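# Firngate 双腕ハンド・トレーニングキット ギャラリー

ようこそ、Firngateのギャラリーページへお越しくださいました。お茶でも飲みながら、どうぞゆっくりご覧ください。このページは、カタログの仕様表だけではなかなか伝わらない「手元の感じ」をお届けしたくて、すこしずつ書き足してきたものです。話が長いと社内でもよく言われるのですが、道具の話となるとどうしても筆が進んでしまいまして、そこはどうかお付き合いいただければと思います。

Firngateは、多指ハンドを備えた双腕ロボットに細かな手作業を覚えさせたい、という方に向けた課題ボードと教材のセットです。ボードの上で小さな部品をつまみ、向きを合わせ、決められた場所に納める。人間なら幼いころに積み木で覚えてしまうようなことですが、ロボットにやらせてみると実に奥が深く、私たちもいまだに毎日のように「ああ、そこで滑るのか」と声を上げています。企画と設計はNestbridge、課題の手順書づくりはLindovが受け持っており、両社のあいだを図面が何度往復したか、もう思い出せません。

## キットに入っているもの

基本セットは、課題ボード、部品一式、それから12の練習課題を収めた手順書です。課題はやさしい順に並んでいますが、最初から順番どおりに進めなくてもかまいません。お客様のなかには、いちばん難しいところから始めて、ハンドの癖をつかんでから手前に戻ってくるという方もいらっしゃいます(私はこのやり方がけっこう好きです)。

手順書は紙の冊子とデータの両方でお渡しします。冊子のほうは作業台の横で開いたままにできるよう、リング綴じにしました。地味なところですが、試用の段階で一番喜んでいただけたのは、もしかするとこの綴じ方だったかもしれません。

## 作業のようす

部品は青、ボードは白。色についてはずいぶん迷いまして、赤や橙も試しましたし、いっそ全部違う色にしようという案もありました。最後はRefugio Bautistaが「疲れた夕方に見ても見分けのつく色がいい」と言い、それで落ち着いた次第です。暗い色の台に置くとボードの輪郭がくっきりして、遠くから見守るときにもずいぶん楽なんですよ。
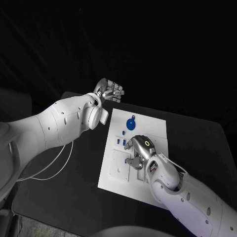

*課題ボードに指先を下ろす右手。手の甲には黄緑のリングランプが光り、左手は軽く指を曲げてボードの奥側に控えています。*

両手があるのに片手しか使わないのはもったいない、とよくお声をいただきます。お気持ちはとてもよくわかります!ただ、手順書のはじめの3課題は、あえて片手ずつ練習できるように組んであります。右手で覚えた動きを左手でやり直してみると、指の開き方や手首の角度の取り方に思わぬ差が出てきて、これがまた面白いのです。両手の受け渡しは、そのあとの課題でたっぷりご用意しております。

歯車のような形の円盤には、上の縁に小さな輪が付いています。小さな円柱のペグや四角いブロックとはまた違った指の運びを考えていただける部品で、形の違うものを一枚のボードにまとめたのも、そこを味わっていただきたかったからです。同じ「持ち上げる」でも、部品が替わると指を入れる向きから考え直すことになります。急がず、ひとつの部品とじっくり向き合う日があってもよいと思います。

## 試用してくださった方々の声から

試用期間中にいただいた記録は2954回分になりました。うまくいった回も、途中で止めた回も、全部合わせての数です。読みものとして面白いのは断然、途中で止めた回のほうでして、「指が先に着いてしまい、部品に触れる前にボードを押していた」「照明を替えたら急に調子が戻った」など、書いた方の顔が浮かぶような一文がたくさんありました。

Navaのみなさんからは、課題の合間にボードの向きをすこし変えてみてはどうか、というご提案をいただきました。さっそく手順書に「斜め置き」の項を足しています。まっすぐ置いたときには難なくこなせた課題が、わずかに傾けただけで別の顔を見せるので、慣れてきたころにぜひお試しください。

## 貸し出しとご購入について

まずは触ってから、という方のために貸し出しも行っています。期間は19日間で、部品の交換分もお付けします。返却のときは元の箱にざっくり戻していただければ大丈夫です。部品がひとつ見当たらないときは、慌てずにそのままご連絡ください。こちらで補充いたします。

次の貸し出し枠は1月からの受付です。お使いのハンドの指の数と、ボードを置く台の高さをお書き添えいただけると、最初にどの課題から始めるとよいか、こちらからご案内できます。台の高さは、おおまかな値でけっこうです。

ギャラリーの更新はのんびりしたペースですが、作業の写真はこれからも足していくつもりです。「この課題をやっているところが見たい」というご希望がありましたら、お問い合わせの際に一言お寄せください。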